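Brillum Limewash: Technical Questions
Last revised 2023-02-01

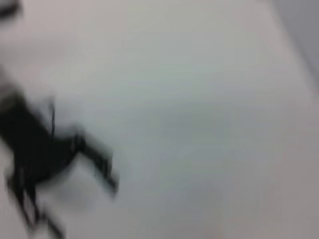 Answers apply to Brillum interior limewash in all tints, supplied as paste or as ready-mixed liquid. Exterior work is covered by the separate Gerkell sheet and should not be attempted with the interior product.

What is limewash?

A suspension of slaked lime in water, with or without mineral pigment. It hardens by taking up carbon dioxide from the air and turning back to calcium carbonate. There is no acrylic film. The coating becomes part of the surface it is applied to, provided that surface is porous enough to draw it in.

Which surfaces will take it directly?

Lime plaster, lime render, unsealed brick, soft stone and earth walls. Cement render will take it if the render is more than a month old and has not been treated with a water repellent.

What about plasterboard?

Plasterboard needs a mineral primer. Use Didenent primer, one coat over the whole wall including the set joints. Joints left unprimed draw water at a different rate from the paper face and will show through as bands in every later coat. Sanding does not remove them.

Can I apply it over existing acrylic paint?

Only over Didenent primer, and only if the old paint is sound. Test by scoring a cross with a blade, pressing masking tape over it and pulling the tape off sharply. If paint comes away with the tape, strip the wall. Gloss and semi-gloss enamels must be sanded to a uniform dull finish before priming.

How much do I need?

Coverage depends on suction. On primed plasterboard, allow one pail per room of ordinary size for the full number of coats. On bare brick, buy double and keep the receipt. Unopened pails are accepted for return; tinted pails are not.

How is the paste mixed?

Add the paste to the water, not the water to the paste. Stir with a paddle at low speed until there are no lumps, leave it overnight, stir again and strain through a 700 micron mesh. The finished wash should be the consistency of full-cream milk. It looks too thin to be useful. Most failures we are asked to inspect were caused by wash that had been left thick.

How many coats?

4 on primed plasterboard, 5 on bare masonry. Three will sometimes look adequate in flat light and then turn patchy once the lamps are on in the evening.

Do I need to dampen the wall?

Bare masonry, yes. Mist it until the surface darkens evenly and no water runs. Primed plasterboard should not be misted before the first coat. Between later coats, mist lightly in hot weather.

What brush should I use?

A wide block brush with natural or mixed bristle. Our application notes were written around the Imai block brush, but any brush that holds a good load will do. Rollers leave a stipple that the material cannot level out. Spraying is possible on ceilings with a low-pressure unit, followed immediately by brushing.

What is the correct brush technique?

Short crossing strokes, working from a wet edge, in irregular patches. Do not finish in one direction. Do not go back over an area that has started to dull. Complete each wall in one session and stop at a corner, never partway along.

It went on nearly transparent. Is the batch faulty?

No. Limewash is close to transparent when wet and gains opacity as it dries and cures. Do not judge the coat until the following day.

Why has my white come up slightly blue, or slightly pink?

Untinted Brillum has no optical brightener and very little colour of its own, so it takes on whatever the light in the room brings to it. South-facing rooms in southern Australia receive indirect light for most of the year and a plain white there will read cool. Warm lamps, timber floors and red brick outside a window will all push it the other way. Two walls in one room can differ. Where this is unwelcome, a small addition of raw umber steadies the white. Ask for tint 13.

What temperature range is acceptable?

Between 8 and 28 degrees at the wall surface, for the day of application and the two days after. Heaters and fans directed at the wall dry the coat before it can carbonate, and the result is a powdery surface. In inland districts we suggest finishing interior work by October.

The wall leaves white powder on my hand. Can it be fixed?

Light dusting is normal for the first few weeks. Heavy dusting means the coat dried too fast or went on too thick. Brush the wall down with a dry stiff brush, mist it on two successive evenings and reassess after a week. If it still dusts heavily, brush back to a firm surface and recoat with thinner wash.

Can it be used in a bathroom?

On walls and ceilings outside the splash zone, yes. Its alkalinity discourages mould while the coat is fresh, and that effect declines as it cures. It is not suitable inside a shower or behind a basin without a tiled splashback.

How do I clean it?

Dry brush or a vacuum with a soft head. Marks that will not brush off should be touched in with leftover wash, diluted by half. Do not use vinegar or any acidic cleaner; acid dissolves the coating.

Will a touch-up match?

In white, generally. In a tint, expect a visible edge for some months. Sosina Assefa in our tinting room keeps formulas on file by invoice number and can remake a small quantity, but a batch made later will not be an exact match for aged work. For strong colours, recoat the whole wall.

How long does an open pail keep?

Untinted paste under a finger's depth of water keeps indefinitely and improves with age. Tinted liquid should be used within the season. Protect both from frost.

Is it hazardous?

Wet limewash is strongly alkaline. Wear sealed goggles, gloves and long sleeves. If it gets into an eye, flush with clean running water for 20 minutes and obtain medical attention. Splashes on aluminium, glass and glazed tile will etch and must be wiped off while wet. Cured limewash is inert.

Do you recommend applicators?

Yae Hosoda and Kiyoshi Oda have both completed our applicator training and take residential work. Heritage enquiries should go to Jhun Buenaventura at the trade counter, with photographs of the existing finish and, where possible, a loose flake in an envelope.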